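The Dropper Job

By the time Liudmyla Mykhailiuk got the cover off the control box it was past four in the afternoon, and the arm had been sulking since lunch. That was her word for it. Tatu Sang, who had come over from the Adilbridge office in October and was still finding out where the mugs were kept, preferred to say it was drifting, and he had a notebook full of figures to prove it.

"It was fine for 191 runs," he said, turning pages. "Then it started coming down a hair to the left, and a little more left after that."

"Then it's the fingers or it's the wrist," said Liudmyla, "and I would like it to be the fingers, dear, as I want to go home and eat." She had looked after machines at Firnholm for 11 years, first the big noisy ones on the ground floor and now this one, and she talked to all of them the way her grandmother had talked to geese. She took the pendant down from its hook, slowed everything to a crawl, and sent the arm back to the beaker so she could watch it think. 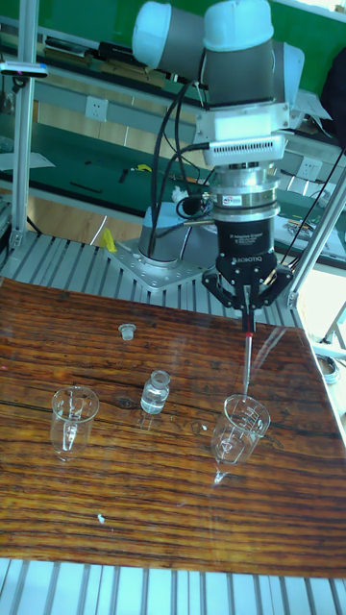 "Why go so slow, if it only goes wrong at full speed?" Tatu asked.

"At a crawl I can stop it before the tip touches the glass, and if it's still off to the left, then speed isn't the trouble and we can cross that out," she said.

It was still off to the left, by the thickness of a fingernail maybe, and Tatu wrote that down too, very neatly, while she hunted through the drawer for the long hex key. Duarte Marinho had borrowed it for a bicycle and had put it back among the felt pens, and she said several things about Duarte in a low voice that Tatu was too polite to write down. Then she locked the arm out, put her glasses up on her forehead where they did no good at all, and began feeling her way around the bolts below the wrist. The first was tight and so was the second. The third turned under her hand with hardly any push, and she laughed out loud, she was so pleased with it!

"There you are," she told the bolt. "All day long, and it was you."

She snugged them down crosswise, a little at a time, and made Tatu do the last one so that he would know how it ought to feel. After that they had to teach the points over again, which is slow work for two people and one pendant, and the windows had begun to go orange before they got to the small one. 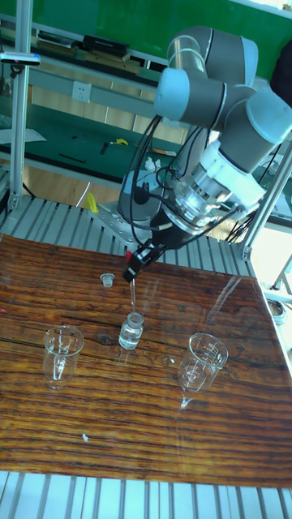
Tatu had not expected to be nervous. He had written more than 986 lines for the people at Dovhaniuk without once holding his breath, and he was holding it now, bent over with his hands on his knees. The dropper was pointing straight down, its tip inside the open mouth of the vial, and he thought of his mother threading a needle under the kitchen lamp, and how he used to be told not to bump the table. Liudmyla's thumb rested on the button.

"Breathe," she said. "It doesn't mind."

She saved the point, and they sent the arm up and brought it down again, and then again, until he stopped counting in his notebook and simply watched.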